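Kindstead Neighbours: Home and Workroom Help

Small table in a room with many pipes and cables, where to put it?

Posted by lirkberg_tenant, Friday, July 1, 2022

Hello all. I rent a room with white walls, and I want to use it for small handwork. The distribution box is on the wall, one thin cable comes down the corner nearly to the floor, and there are white pipes on the ceiling. The air conditioner is also up there. My table is light wood and quite small. I may not drill, and the landlord wants the box free at all times. Which place would you choose for the table?
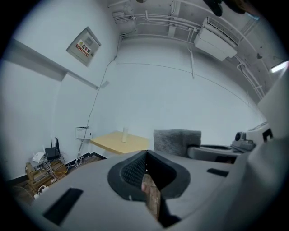 2 replies

morkov16

Not under the air conditioner. I did this for 5 weeks and got a stiff neck. Otherwise anywhere is fine.

yoshida_bench

I had a similar room until last August. My advice is to keep the wall with the distribution box free, and also the floor before it, so a person can stand there and open it. Put the table more to the middle and work standing, if your back permits it. A small top with rounded corners is good for this, you can come to it from every side. Mine stands on a wider brown cabinet, so both hands are at a comfortable height and I do not bend.

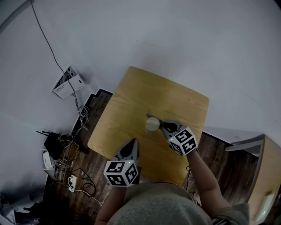 The cables on the floor are the bigger trouble, I think. Bring them all to one side, the side where you do not walk, and bind the extra length with soft ties. I paid for a packet of 6 and used only 2. Please do not fix anything to the pipes, even if it looks handy.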